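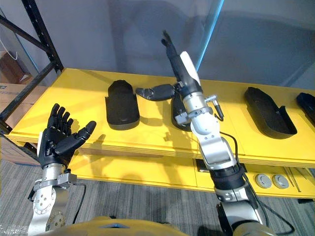
I have wanted to write about the yellow table since July, when we moved it to the wall. Before that it stood in the middle of the room, and everybody put on it whatever they had in their hands. There were cups, invoices, gloves, and somewhere under them the black mouldings which were the reason we had bought a table at all.

We call the mouldings "shoes". It is not their correct name. In the papers from Suominen they are part 3397, but after the first week we all said shoes, because from one side they do look like shoes, and now it is even written so on the shelf. They are hollow and black, with one end rounded and the other open. On a dark bench I could never find the small marks on them. On yellow I can see the edges well, also in the late afternoon when the light in our room becomes poor.

My job with them is simple. I put the shoes on the table with some space between them, look at each one from the outside and the inside, wipe it, and put it in the tub. Then I take the next ones. A full delivery is 85 pieces and it takes me most of a morning, if the telephone is quiet.

At first I tried to put many on the table at the same time, because I thought it would be faster. It was slower. They touched each other, I turned one and moved its neighbour, and then I did not remember which of them I had already looked at. Now I keep only a short row. I also decided that a shoe with the hollow side up is waiting, and a shoe with the hollow side down is finished. I was very pleased with this system for two days, until I noticed that they do not always want to lie how I put them. Some rest on the side, and one batch was always a little tipped. So the system became simply left to right, like reading.

The small loose pieces are a different matter. They are curved and black as well, and they like to go near the front edge of the table and from there to the floor. I have spent more time on my knees than I would like to tell.

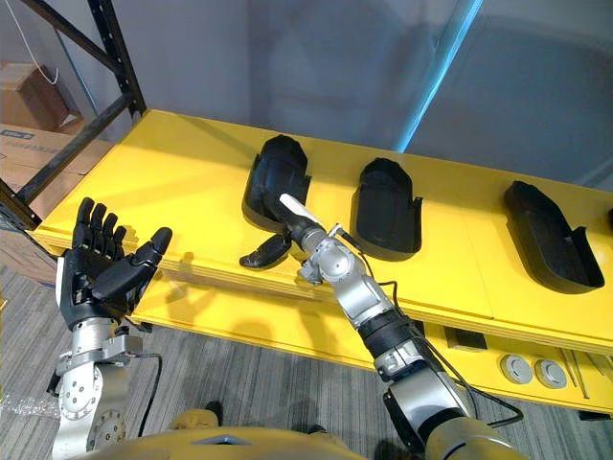

Tariq Warraich wrote to me after my last post that I should put the small pieces in a bowl before I touch anything else, and that he would not even open the bag of small ones until all the big ones are in the tub. He is right about the bowl. About the bag I am not sure, as I like to have a small piece next to its shoe when I check how it sits.

The tub has its own history. We began with a deep box from Tekau, which was strong and had a nice lid, but to take something from the bottom one had to put the whole arm inside. The white tub is shallow, with rounded corners, and it stands on the floor next to the table. I was against having it on the floor. My back was also against it. But when it was on the table there was no room left for working, so the floor it is.

Inside the tub I keep a cardboard box, pressed flat. It still has all its clear tape on it. Leena Koivisto wanted to buy foam for this purpose and found a sheet that cost 30 euros, and I said that we have more old boxes than we can carry to the recycling. The cardboard makes the bottom less slippery. Where there is tape it is slippery again, so perhaps next time I will choose a box with less of it.

I lay the shoes beside one another on the cardboard with the long sides in the same direction, as well as the shape allows. I don't put one on top of another. In Ustmont, where I worked before, we stacked everything, and there were always scratches on the ridge, which is the part that everybody looks at first. 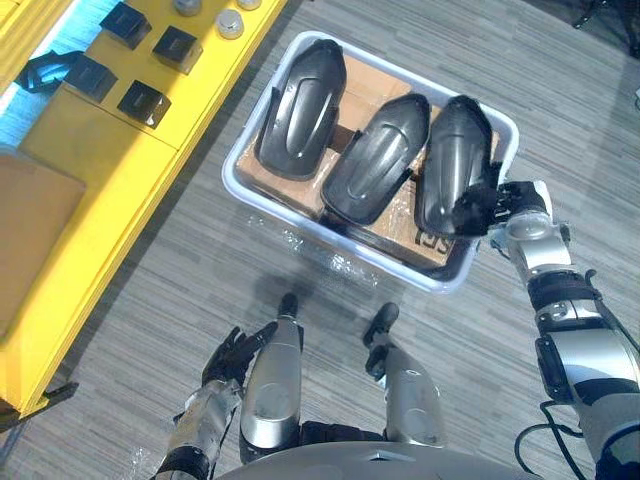
Would you not lose less space if every second one was turned the other way, asked Merja in the comments, like sardines? I tried this on Monday with one layer. Yes, one more fits, but then I have to think each time which way to turn the next, and when I take them out again my hand expects the round end and finds the open one. I went back to my old way. If somebody has a tub that is very full, I think Merja's way is good.

One thing I still have not solved is the square blocks. They are black too, and they stay on the table because they have no place of their own. I move them to one end when I start and they are in my way again before lunch. There is an empty drawer under the window, 6 centimetres deep, and I believe they would go in. I will measure them tomorrow, if I can find the ruler.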